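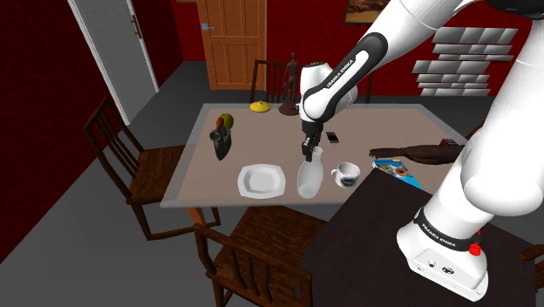
Franka Emika arm over the vase, simulator view.

Home | Reviews | Events | Forum | Contact

Sinotell table-clearing sim, tried at the Grovley open day, July 29, 2021

Quick notes before I lose them. Jennylyn Pascual ran the demo for Pistorgate, big screen, a queue for the second keyboard. You pick an object, the planner does the rest. I got the vase – gripper straight down at the neck, tall narrow thing, good test.

Good: setup is fast. Scene files are plain text, 217 lines for the dining room. Love the clutter on the table, a clothes iron and a green apple next to each other, phone lying flat behind the cup. Flat phone is the hard one. I asked for it three times, got it once.

Less good: menus are a mess. Camera resets evry time you reload. Lighting is flat, floor is just gray. Chairs are nice though.

Price is $600 a seat, no student rate yet. Jennylyn said maybe by February. The Harasym package costs less but when I used it the grasps were worse, and the manual was worse too.

Would I buy it? For a teaching lab yes. For my own stuff I'd wait for teh next version – want the camera thing fixed first.

Four out of five.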